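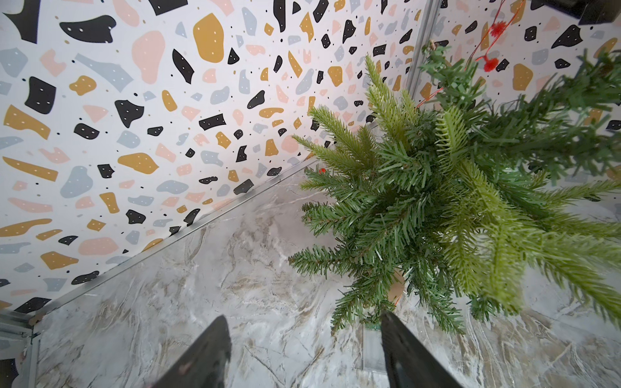 **Trinby releases Liline 2, a grasp planner that is allowed to say no**

*For release: Tuesday, 9 a.m.*

Trinby today releases the second version of Liline, its grasp planning software for two-finger grippers. The company is making one main claim for it, and has asked that the claim be read together with the test results further down this page.

The claim is that Liline 2 can tell when it doesn't have a good enough view of an object to pick it up. The first version always returned a grasp. If the camera saw a mess of needles, string and shadow, the planner still chose a point in the middle of it and sent the fingers there.

"We sold version one as reliable, and on boxes and bottles it was," said Anneliese Kuhlmann, head of planning software at Trinby. "Then customers gave it things with loose edges. I would be wary of any firm in this field that tells you its software handles everything. We said something close to that ourselves, and we have taken it off our website."

**What has changed**

Liline 2 works from the wrist camera alone. It marks the parts of the view it believes are solid enough to hold, scores each possible grasp, and stops if no score reaches the limit set by the user. It can then ask the arm for another view. If the second view is no better, it reports a refusal and gives the cause in plain words, such as "base hidden" or "finger path blocked".

Much of the testing was done on small decorated artificial trees. They are awkward for a planner. The branches spread well beyond the part worth holding, they bend when touched, and from above they hide most of the stand. Pom-poms on a string look to many detectors like separate objects, and a patterned wall behind the branches adds false edges. The right place to grip is low down, at the base, and the planner has to find it from very little.

**Results**

Trinby ran 500 attempts on trees for this release. Liline 2 went ahead with 432 of them and refused the rest. Of the attempts it went ahead with, 25 ended in a dropped or missed tree. The company has not yet worked out how many of the refusals could have been picked safely, and says it will not quote a success rate that leaves them out.

The tests were carried out by Trinby's own staff on Trinby's own equipment. Maya Kassab, who ran them, said buyers should treat the numbers accordingly.

"They are our trees and our lighting," she said. "If you have a different gripper, I'd expect your figures to be worse until you've tuned the limit. Please run your own tests before you change anything on a working line."

Zamen, a packing firm that has had an early copy since July, is less sure the refusals are worth having.

"A planner that stops is still a planner that has stopped," said Bastian Vogler, operations manager at Zamen. "Someone has to walk over. I prefer it to a crushed product, but we haven't decided whether it saves us any time. Ask me after the busy season."

**Known problems**

- Clear or see-through bases are often marked as floor.
- Thin string close to the fingers is sometimes missed altogether.
- Asking for a second view slows each pick. Users with short cycle times may want to switch it off.
- Shiny or veined floors can produce grasps aimed at nothing. A partial fix is included.

**Availability**

Liline 2 can be downloaded today by customers with a current support contract. Version one will receive safety fixes only. The full test logs, failed attempts included, are supplied with the software.

**Press contact**

Branwen Gethin, Trinby press office. Review copies are available on request, with no conditions on what is published.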